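Veltel's junk pickup franchise comes to town with big promises

By the business desk
March 2024

Veltel, the franchise company that sells small-load junk removal and same-day moving help, says it will open a branch in Stulby this June. It will be the company's first in the county, and the press release calls it a "turnkey business opportunity for self-starters." That phrase has been used before, and people thinking of writing a check may want to read the rest of the paperwork first.

The new branch will cover Stulby and the towns along the river as far as Escobar. According to the release, the owner of a Veltel branch can expect to be running at full speed within 16 weeks. The company does not say what full speed means. Asked for a figure, a spokesperson said results depend on the effort of the owner — an answer that is hard to check and harder to argue with.

What the company will put a number on is the size of its customer list. Veltel says 1,384 households in the area have already asked for service through its website. It would not say how many of those requests came with an address, or how many were made by people who only wanted a price.
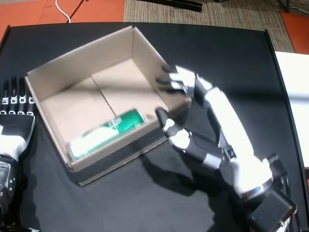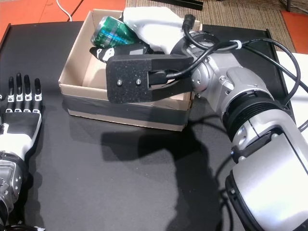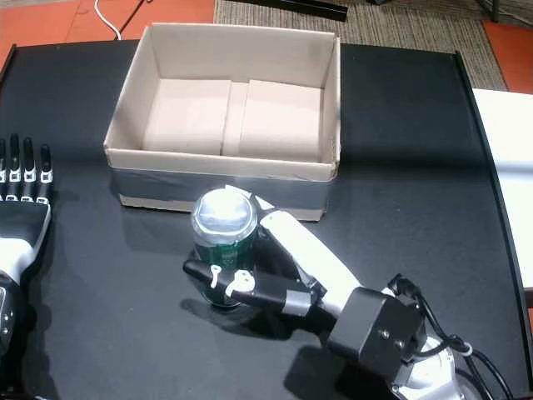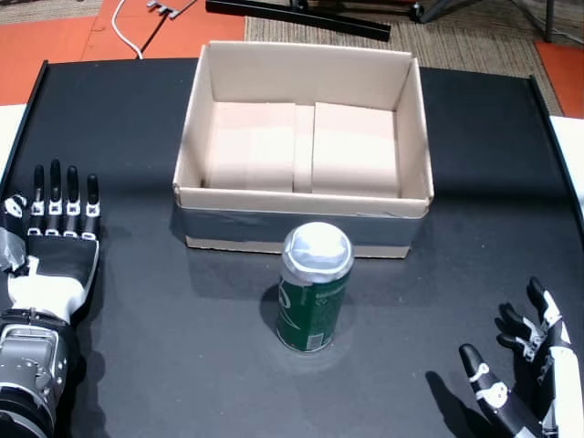
Veltel's prices are built on what it calls the single-item visit, and this is where the math gets thin. A customer can book a truck for one armchair, one dead printer or one open cardboard box, and pay a flat rate that starts well below what Dirnell, the local hauler, charges for a quarter load. It sounds good on a flyer. But a truck, a driver and a helper cost the same to send out whether they come back with a sofa or with a box like the one on the black tabletop. Dirnell tried a small-load price of its own a few years ago and dropped it after one season. The company said at the time that it was losing money on most stops.

Veltel says its booking software solves the problem by grouping nearby jobs together. Maybe it does. The branches it points to are in dense city neighborhoods, and Stulby is a place where two customers on the same road can be a long drive apart.

Then there are the fees. Owners pay to join, pay again each month for the software and pay a share of sales on top. They also rent their trucks through a Veltel partner, at a rate the company will discuss only after an applicant has put down a $2,000 deposit. The deposit is refundable, less "processing costs." The release does not list those either.

None of this means the Stulby branch will fail. Dirnell's waiting list was nearly a month long last summer, and plenty of people would welcome a second number to call. Veltel has not named the owner of the new branch or said where the trucks will be parked. An information evening for would-be franchise owners in Escobar is planned, with seats for 100. Applicants have been told to bring proof of funds.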